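Kamala Nambiar
Switched our power over to a time-of-use plan in November. A few people asked how the numbers came out so I'll put it all in one thread.
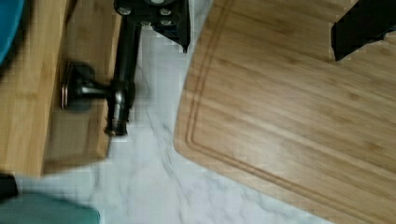
Bamboo board on the bench.

Background: two adults, one kid, three-bedroom weatherboard in Dalthorpe. Electric hot water, electric cooktop, one split system in the lounge. No solar. The roof faces the wrong way and there's a big gum over half of it.

We were on a flat rate with Bilgin for years. Same price at any hour. I never looked at it. The bill came, I paid it, I complained to Dagim, that was the extent of it.

Usage on the flat rate for the twelve months before the switch: 3623 kWh. For the twelve months since: 3289 kWh. So we did use less overall, but most of the saving came from when we used it.

The new plan is with Clekel. Peak is 4 pm to 9 pm every day. Everything outside that is cheaper, and midday is the cheapest. Daily supply charge went up a bit, so check that line before you sign anything. I missed it the first time I read the sheet.

Biggest change was hot water. Ours was heating whenever it felt like it, including right after the kid's bath at 6. The sparky put a timer on it and now it runs from 11 am to 2 pm. We have run out of hot water once, when my sister's family stayed.

The timer is a Fivska. It does the job. The clock loses a few minutes a month and it doesn't adjust for daylight saving, so you have to go out to the meter box and do it by hand. I forgot in spring and we heated water an hour off for a fortnight. Still well clear of peak.

Second change was the dishwasher and washing machine. Both have a delay start button that I had never pressed. Dishwasher goes on at bedtime, washing goes on mid-morning if one of us is home.

Dinner we left alone. It lands right in peak and I'm not feeding a six-year-old at 9 pm. I do cook rice and anything slow at lunchtime on weekends and reheat it. Makes a small difference on paper.

Air con is the hard one. In a hot week we cool the lounge from 2 and shut the doors and blinds, then turn it up a few degrees at 4. Works until about 7, then it goes back down and we pay for it.

Money: our bills averaged $35 a month less over the year. The timer and the sparky's visit were paid off before winter.

Dagim Mersha, who I live with and who reads the meter more often than I do, wants it noted that January was dearer than the January before. It was. We had the heatwave and visitors.

If you're out all day and home at 5 with everything on, I'd be careful. Ask your retailer for your half-hourly data first. Ours was a free download once I found the right page, and it took me an evening to go through.

Will post the winter quarter when it comes in.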